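**Crabtree nav/perception notebook — March, 14:10**

Continuing the "go to bed" work. The planner treats a receptacle as one goal point, usually the centroid of the top surface. Fine for dressers, poor for beds, where the centroid is often out of reach from any legal standoff. Replaced it with a ring of candidate base poses, scored on reach, clearance and view of the surface.

Ran the Jerkley house set on the new scorer, 200 starts, seed 11. Base only, arm stowed.

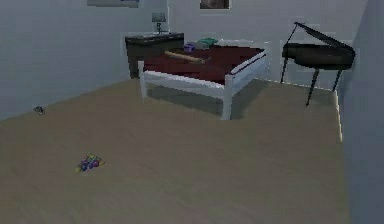 *Red bed, rolling pin across the spread. Piano against the back wall.*

The piano was the odd case. Its collision hull is a convex blob, so the scorer marks the floor between the legs as solid and also eats a strip of open floor beside it. Swapped in a decomposed hull from the Umarcombe tools. Load time went up, candidate count looks sane now. Floor toys are still missing from the costmap below the height cutoff. Left that alone for today.

15:40 — second bedroom, detector on.
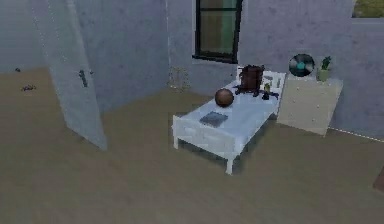
*White bed from farther out, door open at left, dresser at right.*

At this range the small dark items near the head of the bed merge into one instance. Ball and book separate cleanly. Raising mask resolution helped a little and cost 19 ms per step, so it's off by default. Open doors go in as static obstacles for now.

Added a second stage: stop at the standoff, look again, rebuild the surface map, then choose the target. Old detections decay over 100 steps unless seen again.

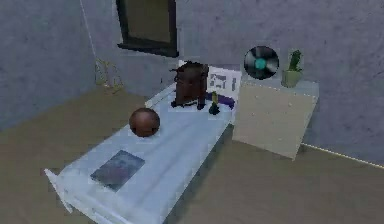
*Closer view. Ball, book and bag on the sheet, record and cactus to the right.*

Label flicker: the cabinet with the record on it goes between `dresser` and `nightstand` depending on viewpoint. The planner keys on class name, so each flip makes a new receptacle and drops the old goal. Need to key on instance ID and keep class as a soft attribute.

To do:

- instance ID keys in the receptacle table
- lower the costmap height cutoff, check against rug edges
- rerun seed 11 with the Diterdale config before merging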